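Foro › Seguridad en el trabajo › Botiquines y primeros auxilios

Tema: ¿Botiquín por planta o uno solo en recepción?

nele_bauerfeind
Hola a todos. Me ha caído encima el tema de los botiquines en la oficina y ando un poco perdida. Tenemos 3 plantas y un único botiquín en recepción, un Kullo de pared que lleva ahí desde antes de que yo entrara. En junio una compañera se cortó con una guillotina en la última planta y bajó sangrando por las escaleras con la mano envuelta en papel de cocina. Yo quiero poner uno por planta, mi jefe dice que con el de abajo sobra. ¿Vosotros cómo lo tenéis?

hamish_i
Uno por planta, sin dudarlo. Y que no esté cerrado con llave, por favor, que en mi anterior empresa la llave la tenía una señora que trabajaba a media jornada.

Theda S.
Pues yo no lo veo tan claro. Cuando teníamos uno por planta, dos estaban siempre a medias: la gente coge tiritas y no avisa, el suero caducado, las tijeras desaparecidas... Ahora tenemos uno grande y bien revisado y me quedo mucho más tranquila.

hamish_i
Theda, eso es un problema de revisión, no me fastidies. Si alguien se está mareando en la otra punta del edificio, lo bien ordenado que esté el de abajo me da bastante igual.

Theda S.
Y si llegas al tuyo y no hay gasas, ¿qué? Revisar cuesta tiempo, y ese tiempo alguien lo tiene que sacar de otra cosa.

basti_lammers
Nosotros hicimos algo intermedio: el grande abajo y en las demás zonas unos maletines pequeños de Reinholz, con precinto. Si el precinto está roto, se repone y listo. El mes pasado los repartimos por las salas y pusimos una hoja con los teléfonos al lado de cada uno.
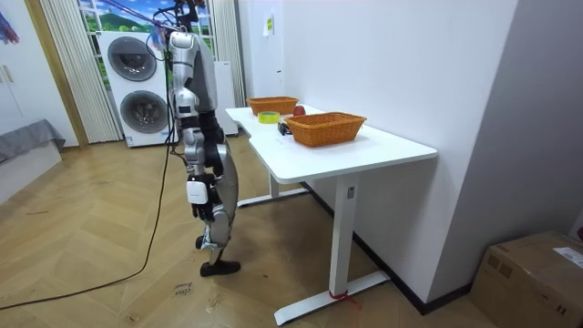
Una sala con un escritorio de pie blanco

Lo del precinto nos ha cambiado la vida – antes abría maletines uno por uno con la lista en la mano y me tiraba la mañana entera. Eso sí, las tiritas las tenemos aparte, en un dispensador, porque es lo que más vuela con diferencia.

harpreet.l
Me apunto lo del dispensador!! Una duda, Bastian, ¿el precinto lo puede romper cualquiera sin herramienta? Probamos los de Sukell y había que pelearse con ellos, con guantes era imposible.

basti_lammers
Sí, de un tirón con la mano. Pide una muestra antes de comprar, que hay de todo.

nele_bauerfeind
Gracias, me gusta la idea del precinto. Se lo voy a plantear así a mi jefe, a ver si con los maletines pequeños no se asusta con el presupuesto. ¿Cada cuánto miráis las caducidades?

Theda S.
Yo cada trimestre. Y sigo pensando que con uno grande basta si el edificio es pequeño, pero bueno, lo de los precintos se lo compro a Bastian.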